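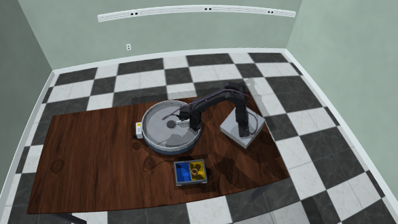
Cuaderno de simulación – clasificado en bandeja
Noviembre, miércoles

09:40
Sigo con lo de la semana pasada: el planificador de Skudero daba trayectorias válidas sobre el papel pero el antebrazo pasaba demasiado cerca del borde de la bandeja al bajar. El margen de colisión estaba puesto a 2 mm en el fichero de escena y a 20 en el del planificador. Mandaba el de escena. Lo dejo a 20 en los dos sitios y borro el parámetro duplicado para que no vuelva a pasar.

Cambio de paso el modelo de colisión de la bandeja. Estaba como cilindro macizo, así que cualquier pose con los dedos dentro salía como contacto. Ahora es un fondo más un anillo de cajas cortas. Menos elegante, pero la comprobación va rápida y no hay que desactivar nada a mano en la fase de agarre.

10:25
Primera tanda con el cambio: 200 episodios, semillas fijas, mismas posiciones iniciales que la tanda vieja. Fallan 18. Miro los registros y casi todos son del mismo tipo: la cinemática inversa encuentra solución, pero con la muñeca dada la vuelta respecto a la pose anterior, y el interpolador articular intenta llegar en un solo tramo. Salta el límite de velocidad y el episodio se aborta.

Apunto lo que hay en el código ahora mismo, que luego se me olvida:
– la semilla de la IK es la pose de reposo, siempre
– el coste de distancia a la configuración actual existe pero tiene peso cero
– el reintento usa la misma semilla, con lo que repite el mismo error

Paso la configuración actual como semilla y pongo peso 0,2 al coste. El reintento, con perturbación aleatoria pequeña.

11:50
Repetidos solo los 18 fallidos. Quedan 2. Esos no son de muñeca, son de percepción: la estimación de pose coloca la pieza pegada a la pared interior y la aproximación vertical no cabe con el margen nuevo. Si miro la pose real del simulador, la pieza está bastante más adentro. El error viene de la sombra del propio brazo sobre el fondo de la bandeja, la segmentación se la come y el centroide se va hacia el borde.

Opciones:
1) segmentar por profundidad y usar el color solo para la clase
2) retirar el brazo antes de capturar
3) aleatorizar más la luz en el entrenamiento

La 2 es la más fácil, pero cuesta casi un segundo por pieza y en Desta ya se quejaron del tiempo de ciclo. Empiezo por la 1.

13:10
La profundidad funciona con las piezas que tienen algo de altura. Con las planas el umbral queda demasiado cerca del ruido que le metemos al sensor. Pruebo a restar la bandeja vacía como fondo de referencia, mejora bastante. Hay que regenerar la referencia si se mueve la bandeja, lo dejo escrito en el README del módulo.

15:30
Reviso el depósito. La caja es de dos compartimentos, azul y amarillo, y el planificador trabajaba con un único punto de suelta por compartimento, en el centro. Con una pieza ya dentro, la segunda cae encima y puede acabar rodando al otro lado. Añado una rejilla pequeña de puntos por compartimento y elijo el más alejado de lo ya depositado, según la última captura. La altura de suelta baja también, estaba heredada de la caja de Bakke, que es más honda.

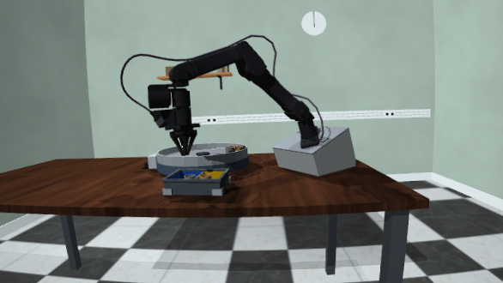 Pinza en vertical sobre la bandeja, con una pieza en cada compartimento de la caja.

16:45
Los cables. En la escena se dibujan pero no entran en la comprobación de colisiones. El bucle del lado de la muñeca se abre bastante hacia fuera y en el brazo real puede engancharse. No voy a simularlos como cuerpos flexibles para esto. Meto una cápsula rígida en la muñeca que cubra el bucle con holgura y otra junto al hombro. El tiempo de planificación sube alrededor de un 20 %, aceptable.

Ojo: con la cápsula de la muñeca, algunas sueltas en el compartimento azul dejan de tener solución si se llega por la izquierda. Permito girar la pinza media vuelta, que para estas piezas da igual.

17:30
Subido a la rama de Ornwood: margen unificado, semilla de IK, resta de fondo, rejilla de depósito. Las cápsulas van en un commit aparte por si hay que quitarlas.

Pendiente:
– tanda completa de 200 con todo junto, la dejo lanzada esta noche
– comprobar que el reintento con perturbación respeta la semilla global, sospecho que no y entonces las tandas no son reproducibles
– mirar por qué el visor tarda tanto en cargar las texturas de la mesa y del suelo
– preguntar a los de Bakke si siguen usando el parámetro de margen que he borrado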